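Kitchen Helper, Part-Time, Celon Guest House

We need someone to wash up and put away after breakfast and lunch, 30 hours a week, starting in March. Dishes are done by hand at the double sink and left on the rack before going back in the cupboards.

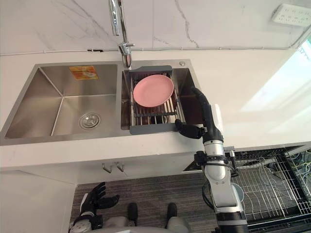
You will also wipe down the counters and take out the trash. No experience needed. Meals on shift are free. Ask for Nidia Castaño in room 301 before 2 p.m.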